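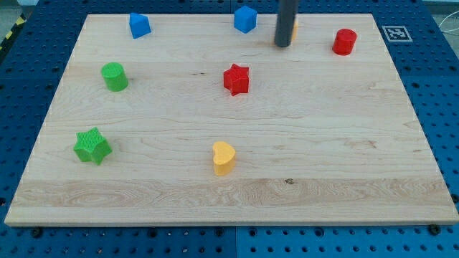
Workshop Basics > Wood Care

How to clean and oil a maple board that is used for blocks

A maple board is a very good surface for building with blocks. It is flat, it is heavy enough to stay in its place, and the light color makes every block easy to see. A blue prism or a red cylinder stands out on it at once, and this matters when you sort by shape or when small children look for the next piece. But bare maple also takes every mark from hands, pencils and cups. In this page I explain how I clean my boards and how I put new oil on them.

I have done it for 9 years with boards of different sizes, and the method changed only a little in this time. You do not need a big workshop. A table with a cover is enough.

What you need

A soft brush
Two cotton cloths without loose threads
A bowl of warm water with a few drops of dish soap
Sanding paper, one sheet of fine and one of very fine
Food-safe oil for wood (I use the one from Nakitz, any clear oil for cutting boards will do)
Four small pieces of scrap wood of the same height

Step 1. Take off the blocks and look at the wood

Put the blocks in a box and brush the board along the grain. Then hold your head low, near to the edge, and look across the surface with a window in front of you. In this way you see scratches and dull places which you can't see from the top.

Look also at the joints. A board that is made from several planks has thin lines where the planks meet, and these should feel smooth when you pull a fingernail over them. If the nail catches, the joint is maybe opening, and you must glue it before you do any oiling. Glue does not hold well on oily wood.

A knot is not a fault. My board has a small dark one near the front, with the grain making waves around it, and I like this part the most. Only check that the knot is firm. Press it with your thumb. If it moves, put a drop of thin wood glue around it and leave it overnight.

Step 2. Wash

Wet one cloth, squeeze it very well, and wipe the top, the sides and the bottom. Please wash the bottom too, even when it looks clean. If only one side becomes wet, the board can bend, and a bent board is annoying for building because a cylinder will roll away from you the moment it falls over.

Never put the board in a sink full of water. Dry it with the second cloth and stand it on its long edge until the next morning.

Step 3. Sand

The water lifts small fibers, so the wood will feel a little rough now. Take the fine paper and go along the grain with light pressure, then repeat with the very fine one. Do not make circles. Circles are hard to see on dry maple but they appear very clearly after the oil, and then you have to start again.

In the places with swirling grain I use only the very fine paper. Go over the edges also, with the paper folded, so they are not sharp for the hands. Wipe off all dust.

Step 4. Oil

Lay the board on the four pieces of scrap wood, so that air comes under it. Pour a small puddle in the middle and spread it with the cloth to all sides. The end grain drinks more than the top, so give it a second time after a few minutes.

Wait 90 minutes. Then wipe off everything the wood did not take - this is the step most people do too quickly. Oil that stays on the surface becomes sticky, and later the blocks will have sticky bottoms.

Let the board rest for one night and make a second thin layer the next day. A very dry board can need a third.

Spread the used cloths flat outside to dry before you throw them away. Some wood oils can heat up by themselves in a folded cloth and start a fire.

Step 5. Clean the blocks in the same time

Plastic blocks are easy. Wash them in warm soapy water, rinse, and dry them on a towel. Use a soft toothbrush for the edges of the prisms and cubes. Put them back on the board only when they are completely dry.

How often?

I oil my boards two times in a year, once in September before the heating starts and once in spring. If a drop of water stays round on the surface, you can wait longer. If it makes a dark spot, it is time.

Next page: Small scratches and pencil marks on light wood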